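Subject: Re: [kargate-tenants] Hot water in the shared kitchen, and the dish soap question
From: Peiyu Duan

Sheena Galbraith wrote:

> The hot water went out again before 7 a.m. and came back near noon.
> Is there one meter for the whole building or one per floor? I pay for
> the second floor and I'd like to know what I'm paying for. Also, can
> we please settle on one dish soap. The lemon one gives me a rash.
>
> Sheena

Sheena, all,

There is one water meter for the building and a gas meter for each floor. I went down and read the water meter last night and it says 3188. The last bill was figured on an estimate, so I've sent Lultard the real number and asked them to redo it. Dardo has the password for the account if anyone wants to look at the old bills.

On the hot water, the heater is a Stesaveck and it was put in before any of us moved here. Aldana got a quote of $789 for a new valve and labor. Split evenly that's almost $200 for each of the four floors. I think we should ask the landlord first – the lease has a line on "fixed equipment" that I read as covering it. Han-gyeol reads it differently and can speak for himself.

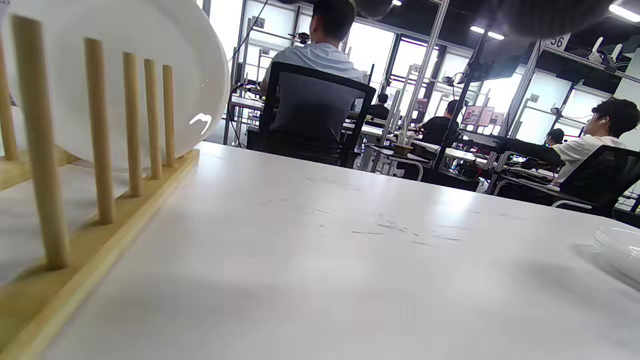
Until it's fixed, please don't turn the dial past the mark Dardo made in pencil. Last time it was turned up, the safety switch tripped and it took 39 minutes to get it lit again. The steps are taped inside the closet door. If the light blinks twice and stops, leave it alone and call me.

For soap, I can order the unscented kind in a case of 16 bottles. It costs a little more per bottle than the lemon. I'll put it on the October shopping order unless I hear objections. The lemon bottles we still have can go to the first floor, where they said they'd use them.

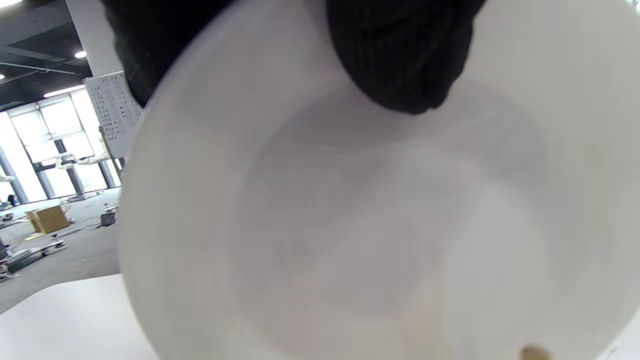 White bowl, gloved hand on the rim.

One more item: the side door sticks when it rains. Lift the handle as you push.

Peiyu

Recent messages on this list
- Bike storage under the stairs (Han-gyeol Cheon)
- Package left for Cáceres, third floor
- Re: Lultard bill, second notice (Dardo Bravo)
- Valve quote attached (Aldana Alarcón)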